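Workshop notebook, September
Monday, started a bit after nine

Glue day. The kettle had been on low since first thing and the room smelled like a wet dog in a church, so no complaints from me about the smell being missing in modern products.

Background for whoever reads this after me. Agathe Caron came back from the Prindmont sale with a box of trade pamphlets, and in one of them, dated 1911, there is a recipe for "waterproof joiner's glue" signed by somebody called Lecomte. Ordinary hide glue with a measure of linseed oil and a pinch of alum beaten in hot. It claims to hold "under rain, steam and the breath of cattle". Agathe is very taken with it. She has two chairs in from the Jirnero house that live in a conservatory, and she would like to glue them with something reversible that doesn't let go in a damp winter.

I would like that as well. I would also like to see it happen. Every pamphlet of that age promises waterproof something, and the people writing them were selling oil.

What I'm asking

Does a joint made with the Lecomte mix survive damp better than a joint made with the same hide glue and nothing added? Leave out whether it is "better glue". Leave out whether it looks nicer. Leave out what Agathe's uncle used.

Set-up

Beech offcuts, all from the one plank, planed the same morning. 18 lap joints, so nine plain and nine Lecomte. I marked them underneath in pencil with a code and gave the list to Apolline Masson, who put it in her drawer and has refused all bribes. I mixed and glued, so I know which was which on the day, but I won't be the one pulling them and by then I'd not be able to tell by looking. Or so I thought, see further down.

Batch: 400 g of dry pearl glue, soaked overnight, split in two by weight after soaking. The pamphlet gives the oil by the "small spoon". Whose small spoon? I used the one from the tea tin and wrote its weight when full on the inside back cover of this book. If it comes out badly somebody will say the spoon was wrong, and they may be right, and there's not much I can do for them.

Alum: "a pinch". Same remark.

Mixing

Plain half: nothing to report. Ran off the brush nicely, slight skin after a few minutes, stirred it back in.

Lecomte half: oil went in a thread at a time with me whisking like a pastry cook. It does go in. It turns pale and a bit creamy and for a moment I was nearly convinced. Left alone while I glued the first joint, it showed a bead of oil at the edge of the pot. Whisked again, came back, separated again. So whatever I spread on the later joints may not be what I spread on the first ones. I numbered them in order of gluing, so if the strength drifts with the number we'll at least be able to see it.

Also noticed that the Lecomte mix gives you less open time. That could be the alum. It could be that I was slower, having to stop and whisk. I can't separate the two with one pot and one pair of hands, and I'm not going to claim it.

Clamped all of them with the same spring clamps, out by lunch the next day. Agathe wanted to wiggle one. No.

First problem

The Lecomte squeeze-out dries duller. Anybody with a window can pick them out, so there goes the blind part. Apolline suggested scraping all the squeeze-out off, both kinds, before the pull. Good idea, did it, and I scraped the faces as well as the edges so there's no ring left. I tried sorting them myself afterwards and got it no better than I'd expect from guessing, which I'm content with. I ought to have thought of it before.

Second problem

The damp box. It's a plastic storage tub with a wet towel in the bottom and the joints on a rack above. I have a cheap humidity meter in there and I don't believe it. It reads the same with the lid off as with the lid on for long enough that you could make tea, then jumps. All I'm prepared to say is that the box is damp and that it's the same damp for both sets. I've mixed the two sets on the rack so neither gets the corner by the towel.

The tub stays shut for 14 days. There's a strip of tape across the lid with my initials on it. Anyone who breaks the tape can plane the next plank.

What I'd accept

Writing this before the pull so I can't move the goalposts. If the Lecomte joints hold clearly more weight on the hook than the plain ones, nearly all of them, then I'll say there's something in it and we do a second batch with a second plank and somebody else whisking. If the two sets overlap, then it's plain glue with salad dressing in it and the chairs get what chairs always get. If a couple of Lecomte joints are marvellous and the rest fall off, I won't be picking out the marvellous ones, and neither will Agathe.

I'd also say that a fortnight in a tub isn't a winter in a conservatory. Conservatories go wet and dry and wet again, and I suspect it's the going back and forth that opens joints. The tub doesn't test that at all. So even a good result is only worth so much. Agathe says I've arranged matters so that the pamphlet can't win. It can win, it just has to win twice.

A note on the Nusden testimonials

The same box had a leaflet from Nusden, the varnish people, with a page of satisfied customers. One of them had glued a boat with the Lecomte recipe and "sailed it for years". How many years? Was it ever mended? Where are the ones who glued a boat and wrote no letter? I copied it out here because Agathe asked me to keep an open mind and I wanted her to see me doing it.

Other things on the bench

Apolline's games panel is sharing the far end with my offcuts. Red, glossy, with the big arcade buttons already in their black bezels. She wants a thin wooden surround for it and asked if I'd use the Lecomte glue, as a joke I think. Wood to shiny panel is no job for hide glue of any date. I'd screw it from behind and be finished. The orange button is the one everybody leans over and presses, me included.

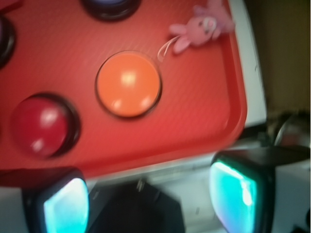 For the surround: a strip of the same beech, corners rounded to suit

Haven't cut it yet. The panel corners are rounded, so a plain mitred frame will leave an ugly gap at each one. Either I shape the inside of the corners, or she puts up with the gap. I'd cut one corner in scrap first. Apolline says steam-bend it. I've seen her steam-bend things.

Late afternoon

Washed the pots. The plain pot came clean with hot water. The Lecomte pot left a greasy film that hot water wouldn't shift, and I had to use soap. Agathe takes this as proof that it's waterproof. I take it as proof that there's oil in it. We have agreed that both of us wrote it down.

She also pointed out, fairly, that I've no third set with alum and no oil. If the mix does well we won't know which of the two did it. I'd left it out to save wood. There's enough of the plank left for a few more joints, but they'd be glued on a different day from a different pot, and then we're comparing days. Leaving it for the second batch, if there is one.

One more thing to be rude about while I'm at it. The pamphlet says the glue "improves with each reheating". Every batch of hide glue I've cooked more than a few times has gone thin and weak, and I can't see why a spoon of oil would change its character. Kept a jar of each in the fridge, labelled, to reheat and try on scrap. Please don't eat them. Please don't laugh, the label is there for a reason.

To do
- leave the tub alone
- borrow the luggage scale back from Agathe, check it against the bag of sand
- second spoon, weigh it, see how far apart two teaspoons can be
- corner in scrap for the panel surround
- ask at Prindmont if the rest of the pamphlets went to one buyer

Comments (4)

Agathe Caron
For the record I did not say "proof", I said "encouraging". And my uncle's glue pot is older than your opinions.

Apolline Masson
List still in drawer. The offer of biscuits was noted and declined. I'd like the surround by the end of the month, gap or no gap.

benchdog
We tried oil in hide glue years back for a garden gate. It held well until the first hot spell and then it crept, the whole joint slid sideways under load. Your hook test pulls fast, doesn't it? You might hang a light weight on a couple and leave them.

reply from the author
Fair point and an annoying one. The pull is fast, so creep wouldn't show. I'll hang two of each from the rack once the tub's open and leave them there. That makes the groups smaller for the main pull, so I may glue extras after all.

Recent entries
Pearl glue or sheet glue: same supplier, same plank, no difference I could find
The humidity meter and why I stopped reading it
Jirnero chairs, first look and a list of old repairs
Shellac flakes past their date
Sharpening jigs, round two, still unconvinced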